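Hand-held gripper (budgeting)

Planning for a hand-held gripper begins with the tool itself, but a kindly budget also leaves room for the parts that wear — the finger pads above all. At Deltville, the Riltell plan allows 669 dollars per tool and up to 50 spare pads, to be reviewed each April.
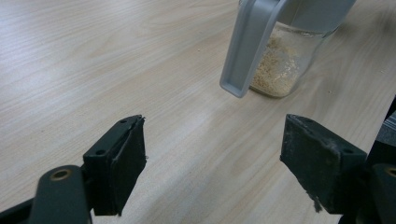

By the Flinmont Equipment Desk | February 11, 2026

Black fingers with dark pads, one peeling a little at a top corner, face each other near a lidded glass jar. Pads are ordered separately from the molded blocks in the Mathur price list, and buyers do well to give them a line of their own.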